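November, night

Took the 6:40 start this morning and was still later getting to Dad's than I said I would be. Traffic the whole way in.

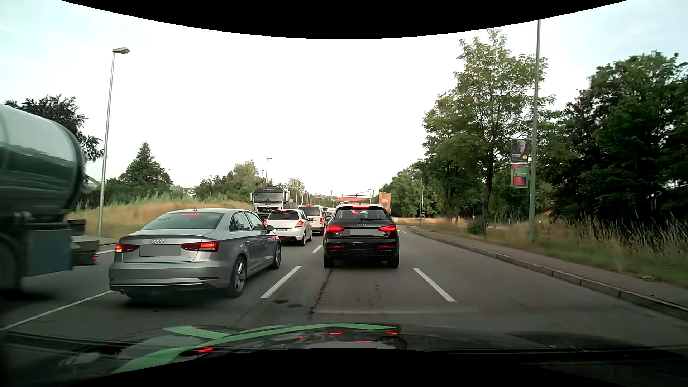 I had told him nine and it was closer to ten when I let myself in. He was at the kitchen table with his coat on, which I took as a comment. He said he was cold. The thermostat was at 64, so maybe he was.

The day was meant for the paperwork and the basement. We got through most of the paperwork and very little of the basement.

Paperwork first. The closing is set for the second week of next month and the buyers' agent wants the furnace records, the roof invoice and the survey. Dad keeps everything in the gray cabinet in the hall, in folders marked with names only he understands. The roof was under "Nieto," because that was the last name of the roofer's brother-in-law, who had recommended him. The furnace was under "Winter." The survey wasn't under anything. I found it folded inside the manual for a dishwasher that left the house before I was in high school.

The roof cost $3158. Dad remembered it as less and got annoyed with the invoice. He kept tapping the number and saying they must have added the gutters. They had added the gutters. It says so two lines down. He signed the bottom of it, in his good signature, on the day they finished, and he looked at that for a while and then said all right.

I scanned eleven pages on my phone and sent them off before lunch. One came back as unreadable and I had to do it again by the window.

Lunch was eggs and the end of the rye bread. He ate well. He asked twice what the apartment at Brudelia has for a stove and I told him twice that it's electric. He has cooked on gas since he was married. I said he would get used to it and he said he was sure he would, in a voice that closed the subject. I should take him over there again before the move so he can turn the thing on and see it work. The last time we went he spent most of the visit in the hallway talking to a man about the parking.

His unit there is 313. He likes that it reads the same backward. He told the woman at the desk so, and he told my aunt on the phone while I was washing up.

Gerardo Salazar came by at two with his truck to look at the workbench. He's the only one who has wanted it. It's eight feet long and Dad built it in place, so the question is whether it goes up the stairs at all. Gerardo measured and said it would go if the legs came off and the vise came off. Dad said the legs don't come off. They went back and forth on this, both of them lying on the floor with flashlights, and then Dad said there might be bolts behind the trim. There were bolts behind the trim. He had put them there himself, for exactly this, and forgotten it. He was pleased the rest of the afternoon.

They got two legs off and stopped. One bolt is rusted in solid and needs soaking. Gerardo will come back with a longer wrench and his nephew. He wouldn't take the drill press when Dad offered it and then he did take it. He tried to hand over $40 and Dad wouldn't have that either, and the two twenties ended up under the fruit bowl, where I found them when I was wiping the table. I put them in Dad's wallet and didn't say anything.

After he left I started on the shelves. I had wanted to do the whole north wall. I did one unit and half of another. The trouble is that Dad comes down and sits on the stool and picks things out of the box I've just filled. I don't mind it as much as I thought I would. He told me about the Zakby radio, which I had always assumed was broken. It works. He plugged it in and got a high school football score and some static. It only picks up two stations and he never liked either one, so it went to the basement. It can go to the thrift store now. He agreed and then carried it upstairs and set it on the kitchen counter, so I suppose it isn't going anywhere.

What went in the boxes:

- Paint cans, all dried out, for the county drop-off
- Extension cords, to keep
- The canning jars, to my cousin if she still wants them
- Three coffee cans of screws, which he won't discuss
- Mom's sewing patterns

I didn't know the patterns were down there. They were in a dress box from a department store that closed a long time ago, and they smelled of the basement. Most had her pencil notes on the envelopes. Take in at waist. Too long in sleeve. One had my name on it and a year, and a question mark after it, and I don't think she ever made that one. I don't remember a corduroy jumper. I put the box in my back seat without asking, and then felt bad about it and went in and asked, and he said of course, who else.

Called Umance from the driveway about the move. They can send two men and the small truck, and the price is the one they quoted in September if I confirm by tomorrow noon. They want a list of anything over a hundred pounds. I said the dresser and the recliner. I forgot the chest freezer. Need to call back and ask whether the freezer is going at all. There's hardly anything in it now except bread and a turkey he won't give me a year for.

He wanted to show me the yard before it got dark, so we walked around it. He has cut the roses back already and wrapped the little fig tree in burlap, and I asked him why he bothered when the buyers might pull it out. He said they have a kid, and a kid would like figs. He's going to write them a note about when to unwrap it. He wants me to type it so they can read it. He started dictating it right there by the fence and I wrote it on the back of a gas receipt. Take the burlap off in April but keep it handy. Don't feed it too much. The birds will get the top ones whatever you do.

I left at 5:30. He stood at the side door with the light on behind him until I had backed out, the way he always does. Better drive home than the one going in, under an hour.

Ate cereal for supper. My back hurts from the basement stairs and I have a cut on my thumb from the trim. The dress box is on the chair in the front room. I haven't opened it again yet.

To do:

- Umance, before noon, with freezer question
- Type up the fig note
- Penetrating oil for the bolt, the red can if they have it
- Ask Brudelia if there are 4 storage shelves or 2, he says they told him 4
- Return the library books, both late
- Call Dad and remind him the trash goes out tomorrow, he has it on the calendar for the wrong day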